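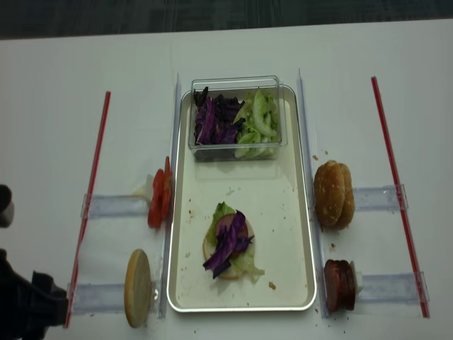

Fig. 3. Assembly station with tray, rails and holders.

Home | Products | Manuals | Support
Print this page | E-mail this page

Section 2: Budgeting for your Zurkus sandwich station

Read this section before you sign anything. The arm is the part everyone remembers to pay for.

1. Write down what you want made, one recipe only. A round bun, lettuce, sliced sausage and shredded purple cabbage is plenty for a first year.

2. Count a holder for every ingredient that has to stand on edge. Leafy things can share a clear tub at the back of the tray.

3. Price the holders and rails separately. The Tiltness rail set is listed at 2,161 and does not include the tray, whatever your colleague in sales remembers.

Note: Clear acrylic looks smart in the brochure and shows every scuff. Order a spare pair of rails with the first lot and save yourself the second delivery charge.

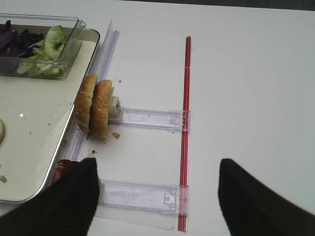

4. Budget for bread. Buns come in all heights, shed seeds and crumbs, and lean on whatever is nearest. Allow 89 buns for set-up and do not promise them to the staff canteen.

5. Put cleaning time in the plan as a line of its own. "Someone will wipe it" is not a line.

6. Ask Etim for a quote on spare gripper fingers, and ask again in October, when the price list changes.

CAUTION: Do not fix the rails down until the arm has reached every holder at low speed. Moving them afterwards is charged as a site visit.

Send the finished sheet to Declan Clegg at Edberg. He will send it back with questions, so leave the margins wide.

Last revised 6/2/23

Share (3) | Comments (2)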